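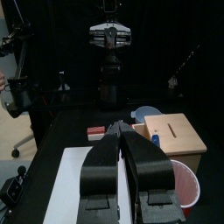 What can visitors see at the Skusura open day? Robot arms handling small everyday objects at a tabletop station, with staff from the Nomico program on hand to answer questions.

Skusura thanks all who registered for the open day. Each group will spend 40 minutes at the station. A total of 984 requests were received, and places were assigned in the order of registration.

Groups are limited to 4 visitors. Guests are asked to remain behind the rail while an arm is powered and to leave the objects on the table where they are. Bags may be left at the Koster desk.

The demonstration uses household items, among them a cup, a bowl and a wooden box with a slot in its lid. Araba Abubakari, who directs the Nomico program, will introduce each session and explain how the tasks are chosen. Questions are welcome at any point.
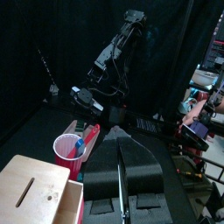

Arrival and access

Please report to the Dulik entrance, level 2. Step-free access is available from the parking lot. Visitors who require a seat during the session should inform the desk on arrival.

Photography is permitted without flash. Staff who do not wish to be photographed will say so at the start of the session.

Groups that could not be placed in May have been given priority on this occasion. Cancellations should be sent to the Koster desk so that the place can be offered to the next group on the list.

Last updated: 8/19/22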